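Planetary gear bits on the bench, what order do they go back in?

Posted in Workshop and Small Repairs, 16/11/2024

Corina Plattner

Hello all, first time asking anything here so be gentle! I've taken apart the little reduction gearbox from my late uncle's slide-out projector stand (a Szulc, if that means anything to anyone, he bought it second-hand in Dusamley) and now I can't for the life of me remember how it all goes back. I was so careful taking it out, I had a saucer for the screws and everything, and then the phone rang and that was that.

I've got the black mat down on the table so the small stuff doesn't roll off, and I've started putting things where I THINK they go. The flat ring I'm fairly sure is the plate the small gears ride on. What I don't know is whether the bigger gear goes in the middle first or last, and whether it matters which way up the small ones sit. There is a third small one as well, it's in a tub with the circlips while I give it a proper clean. The grease in there was like toffee.

Also, do I need special grease or will the tub of stuff in the shed do? It's the stuff I use on the garden gate.

Thanks in advance, and sorry if this is a daft one!

Maximiliano Godoy

Not daft at all, everybody has done this at least once (me, four times, same gearbox). You're going in the right direction. Plate down flat first, then the small gears on it, spaced evenly round the hole, then the big one goes on its own shaft afterwards. Don't be tempted to fit the big one early, you'll only have to take it off again when the last small gear won't drop in.

My own order, for what it's worth:

Clean everything before you start. I use white spirit and an old toothbrush, then leave the lot on kitchen roll overnight. Look hard between the teeth with a torch, old grease hides right down at the bottom and it'll feel like a bent tooth later on.

Set the plate and gears out on a mat. A dark one is best for silver parts, and you want to be able to walk away and come back without guessing.
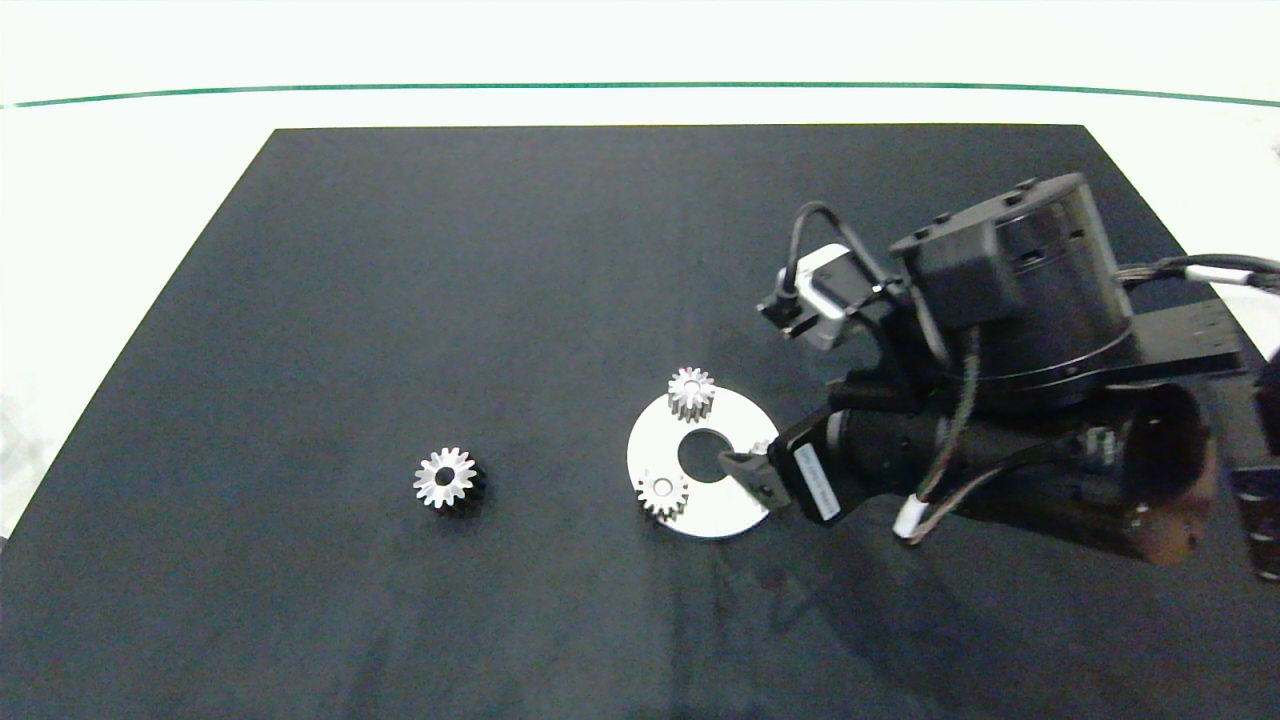 Fit the small gears on their pins. With the hub ones, put them on dry first and spin each with a fingertip. If one drags, swap it to another pin and try again, it might be the pin and it might be the gear, and it's much nicer to find out now than when it's all greased up and slippery.

Check the spacing. Three gears, so a third of a turn between each. If you've got two on so far and they're sitting straight across from each other, one of them has to move! I've watched a grown man swear at that for 25 minutes.

Grease, then close it up. Small dab on each tooth face, turn it by hand, another small dab. Don't pack it full.

On which way up, look at the hubs. If one end is more polished than the other, that's usually the end that was rubbing against the cover, so put it back facing the cover. If you really can't tell, pick one way and do all three the same.

Delyth Hopkin

Please don't use the gate grease!! I did that on a Trurkico sewing machine motor and it went stiff as a board by April, I had to strip the whole thing again. A little tube of white lithium from the car shop is fine, mine has lasted for years.

I agree with Maximiliano on most of it but I'd count the teeth on your big gear before you go any further. I thought it was sixteen-odd from the picture but I wouldn't swear to it. If you find the parts list for the stand it should give the number, and then you know you haven't got one from a different box mixed in. Uncles do keep spares.

Deming Peng

had one of these. threw it away and bought an Iner. sorry

Corina Plattner

Thank you both (and Deming, ha). Off to buy the white grease tomorrow. Will count the teeth tonight with my reading glasses on and report back!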